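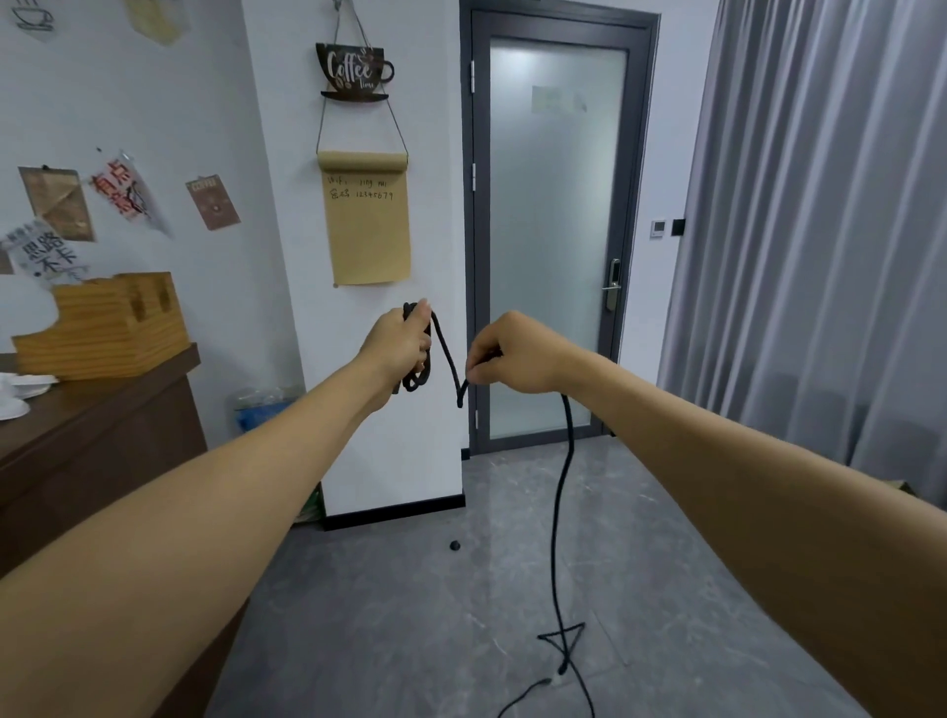
コードの類は返す場所が分かっていても、前の人がどう巻いたか分からないので結局ほどいてから使うことになる、とFitzsimmonsからは第2期の初めに指摘を受けました。同じ趣旨の声は他の入居団体からも寄せられており、本報告では、この点への対応を中心に、共用室整理事業「Tutis」の第2期の進捗をご報告いたします。

共用室整理事業「Tutis」 第2期進捗報告
提出先 Gument助成担当
提出元 Inbridge施設運営室

1 本期の概要

本事業は、当施設の共用室および隣接する保管場所に置かれた備品を整理し、利用団体が必要な物を迷わず取り出し、元の場所に戻せる状態をつくることを目的としています。第1期では備品の洗い出しと不用品の処分を行いました。本期は、残した備品の収納方法を定め、共用室内での日常の扱いを統一する作業に充てました。

備品台帳に登録した点数は、本期末の時点で864点です。第1期末の台帳には、同じ物が別の名称で二重に登録されている例、付属品が本体と切り離されて別の行に載っている例が見られました。本期はまず台帳の名称を整え、付属品を本体の行に結び付ける作業を行い、そのうえで点数を確定しています。前回報告の点数とは数え方が異なりますので、単純な比較はお控えくださいますようお願いいたします。

収納用の箱は19個を使用しています。当初計画ではこれより多くの箱を見込んでいましたが、中身の少ない箱を統合した結果、計画を下回る数で収まりました。箱の購入に充てる予定であった費用の残額については、第5節に記載いたします。

2 コード類およびひも類の整理

本期の作業時間の多くは、この分野に費やしました。延長用のコード、機器の接続に用いるケーブル、荷物を束ねるひもなどは、保管中に互いに絡みやすく、備品の中でも利用後の状態に最も差が出るものです。第1期の聞き取りでは、使いたい1本を取り出すために箱の中身をすべて出した、短いものを探していて長いものを持ち出してしまった、といった事例が挙がっていました。

2.1 巻き方の統一

従来は巻き方に定めがなく、折り畳んで結ぶ方法、腕に掛けて巻く方法、手元で輪をつくる方法が混在していました。本期より、輪をそろえて束ねる方法に一本化しています。手順書の該当部分は次のとおりです。

長いものは、いったん床に下ろして全体の絡みを解く。
片方の手で束を持ち、もう片方の手で残りを送る。
輪の大きさを途中で変えない。
ねじれが出たときは、その場で戻してから次の輪に進む。
端の差し込み部は束の外に出しておく。
余った部分を束に強く巻き付けて留めることはしない。

手順書の初版には、輪の大きさを数値で示していました。試行の結果、太さや硬さの違うものに同じ数値を当てはめるとかえって扱いにくいとの意見が多く、改訂版では数値を削除し、収める箱の底に無理なく置ける大きさとする旨の記載に改めました。

また、初版では留め具の種類を一つに定めていましたが、細いコードでは留め具が緩み、太いものでは長さが足りないという問題が生じました。現在は幅の違う面ファスナー式の帯を併用しています。帯はコード側に付けたままとし、使用中も外さない運用です。帯だけが箱の底にたまる状態は、この変更後はほぼ見られなくなりました。

2.2 点検

巻き直しと同時に、表面の傷、差し込み部の曲がり、被覆の浮きを確認することとしました。異常の疑いがあるものは赤い札を付けて別に置き、判断がつくまで貸し出しません。点検の結果は台帳の備考欄に記入します。

点検の基準については、施設側で判断できる範囲と、専門の業者に依頼すべき範囲の線引きがまだ十分ではありません。外見に問題がなくても用途の分からない接続用ケーブルが残っており、これらは「用途確認中」として保管しています。次期の前半までに、各団体への照会を終える予定です。照会後も用途が判明しないものの扱いは、別途ご相談いたします。

2.3 ラベル

ラベルには、種別、長さの区分、戻し先の箱番号を記載しています。長さの区分は「短」「中」「長」の3段階とし、実測値は台帳にのみ載せることにしました。利用者が知りたいのは机から差し込み口まで届くかどうかであり、細かな数値をラベルに載せても読まれていないという現場の意見を採り入れたものです。

ラベルの位置は差し込み部の根元としています。束の外側に付けた試作品は、巻き直しのたびに位置がずれ、文字が内側に入って読めなくなりました。文字は印字と手書きを比較し、読みやすさに大きな差がなかったため、書き直しの容易な手書きを採用しています。

3 共用室の環境

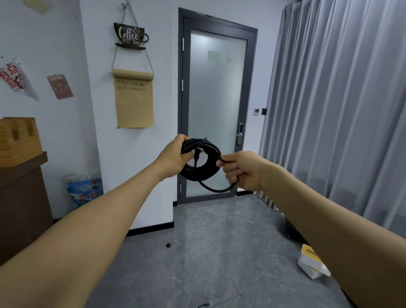
共用室で、輪に束ねた黒いケーブルを両手で持ったところ。奥は曇りガラスの扉、壁に「Coffee Time」の札と手書きのWiFi案内。

共用室は、打合せ、休憩、荷物の仕分けなど複数の用途に使われています。整理作業のために室内を長時間占有することは避けたいとの要望が入居団体からあり、本期の作業は原則として月曜日の午前に限って行いました。時間内に終わらない分は保管場所に戻し、翌週に持ち越しています。この方式のため全体の進みは計画より遅れましたが、室の利用を断った例はありません。

3.1 出入口まわり

出入口の付近には物を置かないことを、今期から利用規則に明記しました。以前は、返却された備品が一時的に扉の近くに積まれ、そのまま週をまたぐことがありました。現在は返却専用の箱を保管場所の側に設け、共用室の中には返却物を残さない運用としています。

床の上で長いコードを広げる作業は、人の出入りが少ない時間を選び、作業者が離れる際には必ず巻き取るか箱に入れることとしました。床のタイルは光沢があり、細いひもや小さな部品が落ちていても見る角度によっては気付きにくい面があります。作業後に床を見渡して確認する項目を、点検表の最後に加えました。点検表への記入率は初めのうち低かったものの、用紙を作業道具と同じ箱に入れてからは改善しています。

3.2 カーテンと暖房設備

カーテンの裾や暖房設備の付近も、備品の仮置きには使用しないこととしています。冬季には、裾の陰に置かれた荷物が忘れられ、後日になって所在の問合せを受ける例がありました。第1期に処分の判断を保留した物の一部は、このような経緯で所有者が分からなくなったものです。所有者への照会は掲示と連絡網の両方で行い、返答のあったものから順次返却しました。

3.3 掲示物

室内の掲示については、整理事業の中で一律に撤去することも検討しましたが、飲み物の時間を示す飾り札や手書きの案内は利用者に親しまれており、残してほしいとの意見が複数ありました。このため、飾り札と利用案内は現状を維持し、期限の切れた催しの告知のみを対象に撤去を行いました。整理に関する掲示は保管場所の側にまとめ、共用室の壁には新たに貼らない方針です。

なお、案内類の内容を誰が更新するかは、これまで明確に決まっていませんでした。次期から施設運営室の担当業務に含め、定期の見回りの際に内容を確かめることといたします。

4 利用団体の反応

本期末に、入居団体を対象として聞き取りを行いました。備品を探す時間が短くなったという回答が多く、特にコード類については、箱の番号を見ればよいので新しく加わった人にも説明しやすいとの評価をいただいています。

他方、改善を求める意見もありました。主なものを以下に記します。

箱の蓋が硬く、片手に荷物を持っていると開けられない。
「中」と「長」の境目が分かりにくい。
使用後に巻き直す時間がなく、返却専用の箱にそのまま入れてしまうことがある。
台帳が施設運営室でしか閲覧できない。

蓋については、よく使う箱から順に、蓋を外した状態での保管に切り替えています。ほこりの付着が懸念されるため、次期の点検で状態を確かめます。長さの区分については、見本を保管場所の壁に掛け、目で比べられるようにする案を検討中です。

巻かれていない状態での返却は、本期の後半にも続いています。当初は返却時に必ず巻くことを求めていましたが、催しの直後など、急いで退室しなければならない場面では実行が難しいことが分かりました。次期は、巻かずに返す場合は差し込み部をまとめて箱の縁に出しておくという簡易な決まりを試します。巻き直しは施設運営室が引き受けますが、その負担がどの程度になるかを記録し、継続の可否を判断いたします。

台帳の閲覧については、印刷したものを保管場所に備える方法で対応する予定です。更新のたびに差し替えが必要となるため、更新の頻度を月ごとに改めます。

5 経費の執行状況

収納用の箱、面ファスナー式の帯、ラベル用品の購入はいずれも計画の範囲内で完了しました。箱の数が減ったことにより生じた残額は、次期に予定している壁面フックの購入に充てたいと考えております。費目の変更に当たるため、別紙の変更申請書を提出いたしました。ご承認をいただくまで、該当する物品の発注は行いません。

作業に係る人件費は、月曜午前の作業時間に基づいて計上しています。作業日を限ったことで一部が未執行となっており、次期への繰越しをお願いする見込みです。領収書の写しおよび作業記録は、例によりまとめて送付いたします。

6 計画からの遅れと対応

当初計画のうち、本期中に完了しなかった項目は2件あります。

一つは、用途の分からない接続用ケーブルの照会です。照会用の一覧を文章のみで作成したところ、差し込み部の形状が伝わらず、団体から判断できないとの返答がありました。現在は現物を箱に並べ、保管場所で直接見てもらう方法に改めています。

もう一つは、荷物用のひもの規格の統一です。太さの異なるものが少量ずつ残っており、使い切ってから統一するか、入れ替えるかの結論が出ていません。傷みのないものを処分することには慎重な意見が多く、当面は使い切りを基本として進めます。統一の時期は計画書の記載より遅れる見通しですので、ご了承をお願いいたします。

7 次期の予定

次期は、用途確認中のケーブルの照会完了、長さの見本の設置、簡易返却の試行、印刷版台帳の備付けを行います。あわせて、手順書を改訂し、新たに入居する団体への説明に組み込みます。説明の場では、手順書を配布するだけでなく、実際に1本を巻いてもらう時間を設けることとしました。

壁面フックは、保管場所の側に設置する計画です。共用室の白い壁面には手を加えません。取付け位置の案は建物の管理者に提出済みで、回答を待っている段階です。回答の内容によっては、床置きの台に変更する可能性があります。その場合は、費目の変更申請を改めて提出いたします。

添付書類
備品台帳(本期末時点)
巻き方手順書 改訂版
点検表の様式
費目変更申請書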